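Subject: Re: [setbridge-readers] Next book: Lemma, or something shorter?

Earlier on the list:

> I'm willing to give Lemma a go, but my copy is close to 600 pages and I'm still getting over the last one. Could we split it over two meetings? Also, is the Ciltodton edition all right? It's the one my library has.

Splitting it suits me. Part one ends at chapter 36, with the sisters leaving Brurnwood, and that's a natural place to stop and talk.

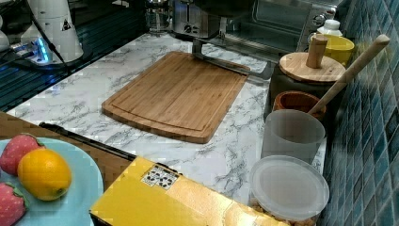 Is the Ciltodton edition the full text?

It's complete apart from the translator's afterword, which was only added in the later hardcover. The page numbers differ, so please give chapter numbers when you post.

I read the novel when it first came out and didn't finish. The opening is slow, and the father's letters are printed whole, including the dull ones.

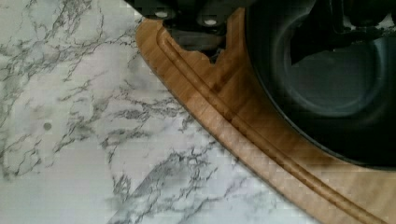

The second time through I skipped nothing and liked it a good deal more. The letters matter once you reach the court case, and the author plays fair with the dates in them.

My one real complaint is the middle section, where the older sister catalogues the house before the sale. Nearly 4,000 words go to the dining room alone.

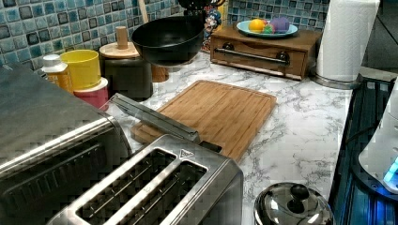 The kitchen chapter is better. It's short, and the objects in it tell you who lived there and what they fought over. I tried her method on a kitchen myself, and a four-slice toaster, a toaster oven and blue and teal tiles gave me a paragraph at most. She gets eleven pages out of a bread bin and a drawer, and I wasn't bored by any of them.

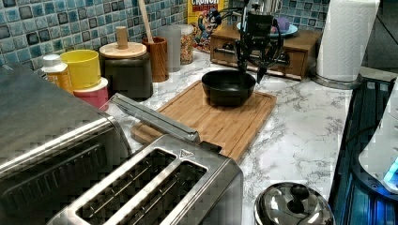
For the first meeting, then, chapters 1 to 36, and the rest in February. I'd leave the introduction until afterward, as it gives away the ending in its second paragraph.

If anyone in Setbridge has a spare copy to lend, reply to the list.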